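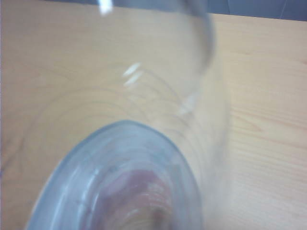 Last updated: November

I have a problem with restaurants that won't give you tap water. I should say up front that I like fizzy water, I like fancy water, and I have paid for both on plenty of nights out and will do it again. My complaint is with the places where you ask for a glass of plain water and the server gets that little pause, and then asks if you meant still or sparkling. No, I meant the stuff from the sink! The stuff you wash the lettuce in.

It happened to me again last month at a new place in Clallden, up on the second floor over the old shoe store. Lovely room, good bread, very nice people. I asked for tap and was told they "only pour Resa." So I had the Resa, and it was fine, it tasted like water. Then the bill came and the water cost more than my soup. I'm not a cheap person (my sister would argue) but I sat there looking at that line on the bill for a good long while.

I used to wait tables, so I know how this works from the other side. The first place I worked was a family spot called Song, and we had pitchers on every table before anyone sat down. If a pitcher got low you filled it, and if you forgot, the owner filled it himself while looking at you. We had 40 seats and a dishwasher that broke every other week, and I still never heard anyone suggest we should charge for water to make up the difference. The second place I worked had a script. You were supposed to say "and what kind of water can I bring you this evening" and hold up 2 bottles, one in each hand, like a game show. You weren't allowed to mention the tap unless the customer did. I was good at it, too, and I'm a little ashamed of how good. Most people point at a bottle, because they're on a date or they're with their boss and they don't want to be the one who says tap out loud.

That's the part that bothers me the most. The whole thing runs on people being a bit embarrassed. Nobody should have to feel small over water. If the restaurant needs to make more money, put it on the steak. I'll pay it! I would much rather see a higher number next to the chicken than get worked on before I've even opened the menu.

Now, I've heard the other side, mostly from friends who still work in kitchens. Glasses have to be washed. Ice costs money, the machine that makes the ice costs a lot of money, and a table that drinks free water for three hours is a table that isn't buying wine. All true. I did the side work, I polished the glasses, I know a person has to carry the stuff up the stairs. But a clean fork costs money too and so does the heat, and I haven't seen a fork fee yet. Some things are just part of having people over.

And then there's the taste argument. A friend of mine swears our town water tastes like a swimming pool, and okay, in August she has a point. Leave a pitcher in the fridge overnight with the lid off and it's gone by breakfast. Any restaurant with a fridge can do this. The diner in Fletier does it, and they put a slice of cucumber in there, and I have driven past two closer diners to get to that one, so don't tell me free water is bad for business.

There was a petition going around here in the spring to get the town council to make every place with a food license offer tap water if you ask. It got 3,373 names, and they only needed 2,000 for it to be put on the agenda, where as far as I can tell it is still sitting. I signed it, though I'm not sure a law is what I want. I don't love the idea of an inspector walking in and ordering a water. What I want is for the pitcher to come back on its own, and for the server not to make the face.

So my plan for now is small. I ask for tap water every time, first thing, in a normal voice, before anyone can hold up a bottle. I say please. If they tell me they don't do it, I order something else or I go without, and I mention it on the way out - nicely, because the server didn't write the script. I still tip the same. A couple of friends have started doing it too, and one of them says her usual lunch place now brings a pitcher over when they see her coming.

I went back to the place in Clallden, by the way. The bread is that good. I asked for tap again and got the same answer, so I drank a beer, which was cheaper than the water.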